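# Flekel two-arm bench kit, after one semester with a student club

*Posted 23rd January*

Our robotics club at Haverford bought the Flekel two-arm kit in September, after a long argument and one bake sale too many. I was on the losing side of the argument. I've now spent a semester with the thing, so I get to say where I was wrong, and the list is shorter than the people who voted for it would like.

The task we picked is tool put-away. A pair of pliers or a roll of tape is left on the bench, and the arms have to pick it up and hang it on the pegboard. Every club that visits says it sounds easy. Then they watch a gripper try to get a roll of tape over a hook.

## What you get

Two arms, two grippers, a controller box, the power supplies, clamps, and a printed guide that is mostly about not putting your hand in the way. The guide is fine. The price was $1849 with the school discount, and that does not include a bench, a board, or anything to pick up. Flekel's own page shows the kit next to a very nice workbench and you have to read down a good way before you learn the bench isn't part of it.

Priya Alcantara, our club lead, had the arms bolted down and moving on the first afternoon. I'll give Flekel that. The Brener kit we had before took us most of a month, and one of its wrists never did stop buzzing.

## The grippers

These are the weak part. The fingers are narrow and come to a point, good for scissors and for anything with a handle you can pinch. With tape they're a coin toss. A roll lying flat gives them very little to hold, and if the two fingers don't close square on it the roll scoots away across the wood. We lost two meetings to blue tape alone.

Students tried wrapping the tips in rubber bands, then in silicone from a baking mat. The baking mat won, and we have left it off again only because our league wants stock parts on competition day. Flekel sells softer tips as an add-on. I think they should be in the box.

The cables bother me too. They loop outside the arm near the gripper, and a student who isn't thinking about them will sooner or later drive one into a hook. Ours have survived so far. I would not bet on a second year without spares.

## The software

The teaching mode is the selling point. You lead the arms through the job by hand, the software saves each run, and later you train on the saved runs. The brochure makes it sound like an hour's work. We recorded 1128 runs over the semester and threw out 400 of them, mainly for small stuff: a student's sleeve across the camera, a hook that had been moved since the last meeting, somebody stopping halfway to laugh.

Sorting the good from the bad was the best part of the whole project, and Flekel can't take credit for it. The kids wrote their own rules for what counts as a clean run and then fought over them for weeks. The supplied viewer is slow and can't filter by date, so one of our sophomores wrote a better one in an evening.

As for results, the arms now hang the scissors more often than not. Pliers are close behind, provided the handles aren't spread too wide. Tape I have already complained about. If a hook is bumped sideways between meetings, everything gets worse, and the club has learned to check the board before blaming the code.

## Does it suit a club?

Guðlaug Hafþórsson, who coaches the team at Nakwood, runs the same kit with 27 students and told me flatly that it's too few arms for that many kids. I agree. With a dozen it works — one pair driving, one pair logging, the rest building fixtures or fixing the last bug. Past that, you have a crowd watching somebody else have fun.

I'd also warn off any club without a laptop that has a decent graphics card. The box says "any modern computer." Ours from the library cart is modern enough to run a slide show, and it fell over on the first training job.

So, a cautious yes from me for a small club with patient students and some money held back for tips and cables. If you want arms that do something impressive at open house after a weekend, keep the Brener or rent something. We'll be running ours through spring, and I'll update the gripper section if the softer tips are any good.

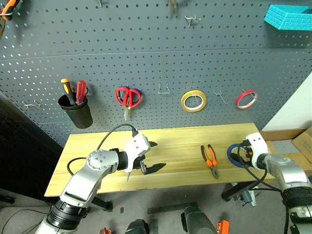
Can a club use its own pegboard with this kit?

Any sturdy board will do, as long as it stays put between recording sessions and both arms can reach the hooks you plan to use.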